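Let the Small Clubs Keep Their Players Until the Summer

I have followed basketball in our league for many seasons, and every year the part I like least comes when the standings are almost decided. The bigger clubs look at their rosters, see a hole, and telephone the smaller clubs. Within a few days the best player of a small team has a new jersey. The rules allow this. The transfer window stays open until two weeks before the playoffs, and any club that has the money can use it.

I think the window should close much earlier, at the middle of the regular season. After that, a player should finish the year where he started it. I know this opinion is not popular with people who work in the sport, and I will try to be fair to their arguments.

Let me begin with the case that most people here still discuss. Nastunport had a good team this winter. It was not a great team, but it played with patience, and it had a point guard who made the others better. In the hall there were 902 people for the last home game before the break, and for a town of that size this is a lot. Then Skyrme lost its own guard to a knee injury and made an offer. The offer was bigger than Nastunport could refuse, because the club had an old debt on its heating system. The guard left. Nastunport won two games of the remaining eleven and did not reach the playoffs.

I do not blame the guard. He is 27 years old, and for a player in our league this is the age when you must earn. A career is short and most of our players will need another job afterwards. I also do not blame the managers in Nastunport, who had bills to pay. I do not even blame Skyrme very much. They needed a guard, and the door was open, so they walked through it. My complaint is with the door.

When you buy a season ticket in September, you buy something that you cannot see yet. You trust the club that it will try to win with the people it presents to you. A season ticket in Nastunport costs 198, and families pay it in advance, sometimes for three or four seats. They hang the team poster in the kitchen. By the time of the playoffs, two of the faces on the poster may be playing against them. The club gives no money back for this, and I don't think it could. But something was sold and then it was changed, and in any other business the customers would complain louder.

The people who defend the late window have a serious argument. They say that movement is good for the players. A bench player in a strong club may get minutes in a weaker club, and a star in a weak club may get the chance to win a title. If we close the window in the middle of the season, both are stuck. I accept that this is a real cost. A young forward who sits on the bench from November to April loses a year, and he doesn't have many years.

Still, when I look at who moves after the middle of the season, it is almost never the bench player going down to get minutes. The traffic goes up. Strong clubs do not like to send away their reserves before the playoffs, because a reserve is insurance against a sprained ankle. So the young forward stays on the bench anyway, and the rule that is supposed to help him helps mainly the club that owns his contract. If we want to protect him, we could make an exception: any player who has been on the court for less than a quarter of his team's minutes may move at any time. It would be a simple thing to write and to check.

The second argument is about money. A transfer fee in the spring can save a small club for a whole year. The Nastunport debt is paid, and this is true. But a club which depends on the spring sale will learn to plan for it. It will sign one good player in the summer with the hope to sell him in the winter, and the team around him will be built cheaply. I have heard people in Zoltutwood speak about this quite openly, as if it were a harvest. Their hall has 3,000 seats, and from the middle of the winter you can lie down across five of them and sleep. The fee comes in once, and the empty seats cost them every week.

There is also the question of what a game means. In the last month of the season, half of the games in our league are played between a team that became stronger by purchase and a team that became weaker by sale. The result goes in the same table as the results from October, when both teams were different. I find this strange. A team that met Nastunport in the autumn had to defend against a real offense. A team that met them in the spring had an easy evening. Both got the same points for a win. The clubs that were lucky with the calendar finished higher, and one of them went to the playoffs by a difference of one victory.

Some readers will say that injuries have the same effect, and that nobody proposes to forbid injuries. It is a fair point. But an injury is bad luck and everybody in the hall understands it. People clap when the injured player sits behind the bench in his suit. I have never heard people clap for a transfer.

I should say something about Fundeo, because the company pays for the league's broadcasts and has an interest in this matter. Fundeo likes the late window. It gives them a program on the final evening, with a clock in the corner of the screen and two former coaches at a desk, and I admit that I watch it every year. It is good television. I watch it in the same way that I watch a storm from the window, and afterwards I am a little ashamed. If the window closed earlier, Fundeo could still have its clock and its coaches. It would only have them in January — a month when, by the way, there is very little else to show.

What would I do with the clubs that lose a key player to injury after the window has closed? I would let them take a player from their own youth team or from the lower division, and no one else. This is how it worked when I was a boy, and some of the best players I remember came into the first team because an older man had hurt his back. The coach had no other choice, and so he had to trust an eighteen-year-old. Today the coach has the telephone. He is judged by the results of the next three weeks, and I can't expect him to be braver than the rules ask him to be.
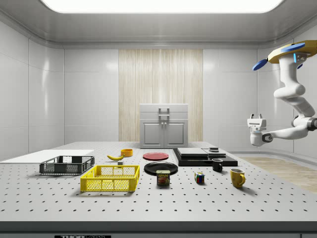
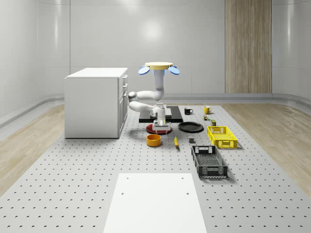
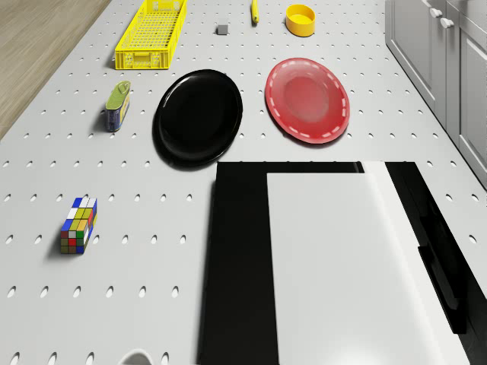

I spoke about this with the man who cuts my hair, who has supported Skyrme since before I could read. I expected him to disagree with me. He said that the playoff run this spring was exciting, but that he had trouble to feel that it was his team. The new guard was excellent, he said, and he scored when it was needed. Then the season was over and he signed somewhere abroad, and in my barber's memory he is already like a guest who stayed in the house for a few weeks and was very polite. He would have preferred to see the second guard from the youth team, even if it meant to go out in the first round.

Maybe he says this more easily because they did not go out in the first round. I don't know. But I hear the same thing from people whose clubs sell and from people whose clubs buy, and this makes me think that the matter is larger than envy.

The clubs will vote on the transfer rules again before the next season. The proposal on the paper at the moment would only move the deadline by one week, from two weeks before the playoffs to three. I have read it twice and I do not see what it would change. The buying clubs would make their calls seven days earlier, and the Nastunport guard would have missed one more home game. If the clubs believe that there is a problem, and the text of the proposal says in its first line that there is, then one week is too small an answer for it.

I would ask them for the middle of the season, with the exception for players who do not play, and with the youth team open for everyone. Try it for two years. If the small clubs go bankrupt or the playoffs become dull, return to the old date and I will write here that I was wrong. In the meantime I have renewed my own ticket, row six, behind the visitors' bench, and I have not yet hung up the poster.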